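Household Chores Feasibility Study
Progress report to the Zolleris Fund, second reporting period
Grantee: Lollier, home and shop automation group
Submitted February 10, 2020

1. Purpose of the work

The Fund asked us a simple question: can a machine do the small chores of a home or a shop counter yet, and if it cannot, what is missing? In the first period we worked with towels, cups and boxes of dry food. In this second period, which began in September, we moved to small and delicate goods. We chose the tidying of a dressing table and the closing of a jewelry counter, two chores that people do every day and do not think much about.

The work is done on our two-arm station, which we call Grulholm. The control program is Um, the same as in the first report, with a new module for thin and flexible objects.

2. Work done in this period

We recorded 2,403 attempts. Each attempt is one chore from start to end, for example to put a chain in the box, to open or close a lid, or to place an object back where it belongs. An attempt is a success only if no person touched anything and no object was damaged or dropped. We kept this rule strict, although it makes our numbers look worse.

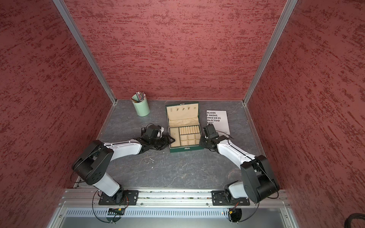 Chains were the most difficult item of the whole period. A cup has one shape, but a necklace has a new shape each time it is put down, and the program must decide again where to take it. We start many attempts with the chain lying loosely on the table in front of the left gripper, outside the open box, and both arms working from the two sides. The ring rolls and the small square compartments of the tray ask for much more exact placing than the long compartment at the left, so we score them separately. Of 421 attempts with a chain, 217 ended in success. Most of the others failed at the moment of release, when one link stayed on the finger and the chain came out again with the hand.

Rigid objects are now in a better condition. Pens go back into a holder without much trouble if they lie apart from each other. When they touch, the arm often takes two, and we count this as a failure. Lids are good when the hinge is stiff and poor when the hinge is free, as the lid then falls before the second arm arrives to support it.

We also changed the surroundings on purpose. The first report was criticized, and correctly, for using only a plain background. We now use strong wall colors, patterned table surfaces and printed paper near the work. Printed paper disturbed the program at first — it treated the large letters as objects to be picked up. This error became rare after the training in the middle of the period, but it did not disappear.

3. Speed

The machine is slow. A person in our office needs a few seconds to put a necklace away. Grulholm needs nearly 20 times longer, and half of this time is spent looking and deciding, not moving. For a home this could be acceptable, if the work is done while the family is out. For a shop that closes in the evening and must put away a full counter, it is not acceptable today.

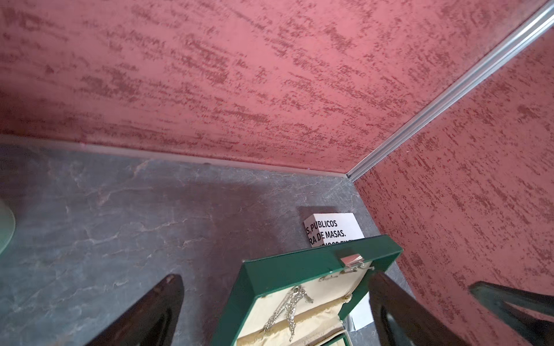 Figure 2. Open jewelry box between the two gripper fingers, with a silver chain inside against the lining.

4. Problems and delays

The gripper fingers were delivered late, so the tests with earrings could not start in this period. We prefer to wait for thinner fingers. With the present ones we would only learn that they are too thick for an earring hook, and we know that already.

The soft lining of the boxes is a second problem. Our model was made for hard surfaces, and when a finger presses into fabric the force reading rises slowly, so the arm stops too late. In several attempts the whole box moved on the table. We do not want to glue the box down, as a box at home is not glued.

The third problem is supervision. One person must still stay near the station during all attempts. This cost was not fully foreseen in our budget, and we have covered it from the travel line with the permission of the Fund.

5. Our opinion at this point

We would not tell a shop owner to buy such a system now. It can do parts of the chore well, and between these parts it still needs a person. For homes, we believe that putting back rigid objects is close to useful, and handling jewelry is not.

6. Plan for the next period

— Earring tests, after the thinner fingers arrive.
— A new release movement for chains, with a small turn of the wrist before opening.
— A force model for fabric and padded surfaces.
— A first trial outside our own building, on a real shop counter. The agreement with the shop is not yet signed.

The spending table and the full attempt records are sent separately. We ask the Fund to confirm the change in the travel line in writing before the next payment.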